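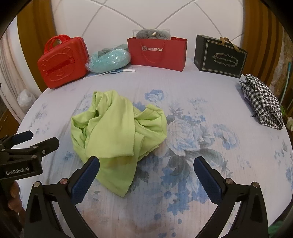
A green cloth on the work table, with the club's hand-held grippers open in front of it.

Home | News | Schools | Sports | Calendar | Contact

Tuesday, February 26, 2019
By Staff Writer

The robotics club at Clustmont High has picked a chore for its spring project. The students want a machine to fold a piece of cloth, and they want it done in 60 seconds.

The project is called Furine. The senior who leads it said the name came from a misspelled file folder and stuck. She met with us in the Berhe Building after school last week, in between a calculus review and a shift at work.

"People ask why we don't build something that throws a ball," she said. "We did that two years in a row. I wanted something I'd have a hard time with."

Cloth is hard, she said, because it doesn't keep its shape. A block looks the same each time you set it down. A towel comes out different every time you drop it, and the corner you need may be underneath.

"You and I find the corner without thinking. We feel along the edge. The arm doesn't feel much of anything, so it has to go by what it sees."

The club doesn't start with the arm. A student holds a gripper by its handle and does the job by hand, squeezing the fingers shut on the fabric, lifting and laying it over. A camera on the gripper records each try. The recordings are what the students use to train the software that will later run the arm.

As of last Friday the club had 2,316 of them.

"Some are bad," she said. "We throw out the ones where somebody was talking and forgot what they were doing. I have thrown out a lot of my own."

Using the grippers takes practice. New members tend to pinch too much fabric at once, she said, and then the fold comes up with the layer below it. She tells them to go for a single hem and to keep the other hand low. Most get the hang of it by their second meeting. One freshman was better than she was on the first day, and she put him in charge of teaching it.

The software has been slower going. The first version could pick up a cloth that was already lying flat. Given a bunched one, it reached for the middle of the pile every time. The second version does better at finding an edge, but it often grabs the wrong side of a fold and pulls the whole thing toward itself.

"It's kind of like watching someone make a bed from the wrong end," she said.

The club meets three afternoons a week. She would like more time on the arm, which the club shares with the engineering class — the class gets it first. On days when it is taken, the students record more tries or go through old ones and label them.

The team plans to enter Furine in the Vullent student contest this spring. Judges there will drop the cloth on the table themselves, and the teams won't see it ahead of time. She said she expects that part to go badly for a few schools, maybe including hers.

Asked whether she folds her own laundry, she said she does not.

"My dad brought that up too," she said. "I told him to wait for version three."

The club is open to all grades. Students who want to join can come to any meeting in the Berhe Building and don't need to know how to code.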